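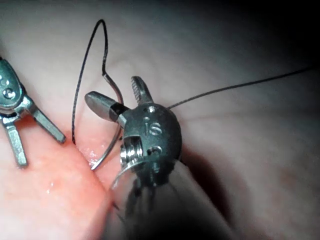 By Selma Dimitriou | Posted 8 Feb 2022 in Days Out

Home
Days Out
Museums
Food
Archive

I can't sew. I once fixed a trouser hem with a stapler and wore it to a wedding, and I stand by that decision. So when Afroza Chowdhury offered me her spare ticket to the open day at the Stivham training center, with the promise of "a whole room about stitching," I said yes in the spirit of a person who has never been asked to the opera and wants to know what they wear.

Stivham is a 49-minute ride out on the bus, past the Savolainen tile warehouse and a lot of wet hedges. They give you a sticker with your name on it at the door. Mine said SELMA D, like a boat.

The first hour was corridors. We saw the library. We saw a cabinet of old glass syringes that Afroza loved and I walked past quickly. We were shown a lecture hall with 2 clocks in it that disagreed with each other, and a man ahead of us asked which one the exams went by and got no answer.

Then the stitching room, where the day picked up. Ruwan Dissanayake runs it, and he has the patience of somebody who has explained knots to a great many people with thumbs. He started us on the needle. I had been picturing the straight sort that lives in a biscuit tin with the buttons. A surgical one is curved, a gentle gray arc, and you don't push it through so much as roll it, following its own bend in and back out again. If you shove it in a straight line you get a bigger hole than you came for. I shoved it in a straight line.

The thread was black, which I was glad of, as it shows up nicely against pink tissue. It also has opinions. Leave any slack and up it goes in a tall skinny loop, and then it comes down wherever it likes. Ruwan calls this "letting the line wander" and can cure it with a flick of the wrist. I had a wandering line for twenty minutes.

What I liked best was seeing the jaws up close. On a tool that size you expect a plain pinch, like tweezers, and then you find fine little teeth along the inside edge of one jaw, with a long smooth tapering one opposite. There's a silvery ridged pulley on the side of the wrist, too, very shiny, that I would happily wear as an earring. The letters IS stand up on the metal. Afroza said it was half a sentence. The other instrument has blunt, squared-off ends, more like a pair of tiny paddles, and I felt a kinship with it.

We got practice pads of our own, and ordinary hand tools to go with them. The handout said a trainee here ties 2,000 knots before anyone is impressed. I tied four. Ruwan looked at them for a while and said the second one was "nearly a knot," and I have told everybody I know.

Lunch was in the canteen, run by Pitura, who do a lentil soup I'd go back for and a cheese roll I wouldn't. Seats are scarce after noon. The gift table had pens and a tote bag. No practice pads for sale, which seems like money left lying on the floor.

The next open day is in October. Wear flat shoes, bring your reading glasses, skip the syringe cabinet if you're like me. I've since redone the trouser hem with black thread. It's holding on one leg.

3 comments

Nilmini Marikar
I went last time and my pad looked like a dropped lasagna. Did they still have the model of the ear on the stairs?

Selma Dimitriou
They did! Somebody had hung a scarf on it.

Anoma Sivakumar
Retired theater nurse here. Four knots on your first go is fine. The stapler isn't as daft as you think either, we used them plenty, only not on trousers.

Older: Skastora by ferry, with a head cold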